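# The Steamer Evangelist of Jasesley

October 9, 2023
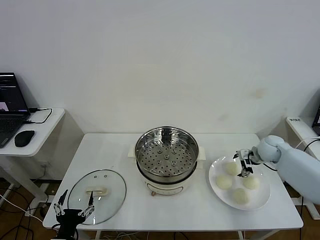
*An electric steamer pot with its tray in place and the glass lid set to one side.*

The man across from me has been teaching people to cook without oil for nine years, and he would like me to know that I have been eating wrong for 40. He runs a weeknight class in Jasesley, above the old Brouwer shoe store, and he has agreed to talk on the condition that I leave his name out. He says he has had trouble with "people from the frying side." I asked who they were. He said I would know them if I met them.

His claim, which he makes early and often, is that steaming keeps "everything" in the food. I asked what everything meant.

"The good stuff. Vitamins, flavor, the life of it," he said. "You boil a carrot, you pour the carrot down the sink."

Some of this is fair. Boiled vegetables do lose certain vitamins to the water, and steamed ones usually lose less. But the life of a carrot is harder to pin down, and when I pushed him on it he told me a story about his sister's knees.

He used to sell kitchen goods for Idero, on the road, and it shows. He answers a question with a price. A beginner's course costs $40, and over 3,000 people have taken it, he told me. I asked if there was a list.

"There's a notebook," he said. I asked to see it. The notebook was at his sister's.

I did sit in on a class. The fish was good, better than I wanted it to be, and the dumplings were fine once somebody found the soy sauce. The broccoli tasted like broccoli. A woman next to me had come 2 winters in a row and said she mostly liked getting out of the house. She still fries her eggs.

When I passed that along, he shrugged. "She's on the way. It takes people time."

On the way to what? He talks about weight, sleep, skin and, after a cup of tea, temper. His students sleep better, he says. I asked how he knew.

"They tell me."

"Do any tell you they don't?"

He thought about that for a while. "Those ones don't come back," he said, and he didn't seem to hear anything odd in it.

He is on firmer ground with the cooking. Cut things the same size. Don't pile them up. Wait for the steam before you put the food in, and stop lifting the lid to look. "Every time you look, you start over," he said, which is an overstatement, but I have been peeking less since.

I asked if he ever eats anything fried. There is a place called Torkov down the block that does potato pancakes, and you can smell it from his stairs.

"In January," he said. "When it's very cold."

Only January?

"It gets cold in other months too."

The next beginner's course is already taking money. He offered me a discount if I signed up before I left, then a slightly bigger one at the door. I told him I would think about it, and walked down the block for lunch.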